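Wivley laundry handling: progress to our funders

We now have 3105 recorded examples, and the cloth work is finally getting fun! Towels took up most of the spring. Terry bunches differently on every grasp, so we keep the awkward grips in the set along with the neat ones. 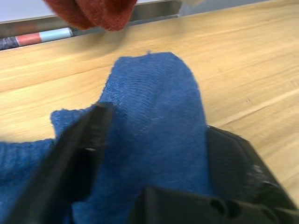

Blue towel between the gripper fingers, wrist view.

Socks come next. The task is to pick one up from the table and peg it on the hanger, with an operator guiding both arms throughout. We dropped 14 recordings where the wrist view had frozen.

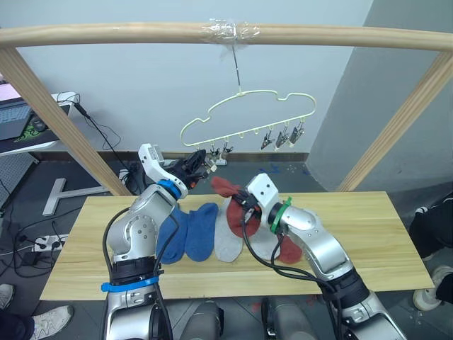

Clellach, May 2, 2019

The red sock is held in one gripper while the other arm is raised towards the hanger. We'd like 100 more sock examples before the next training run, and a first trial at Lins in August.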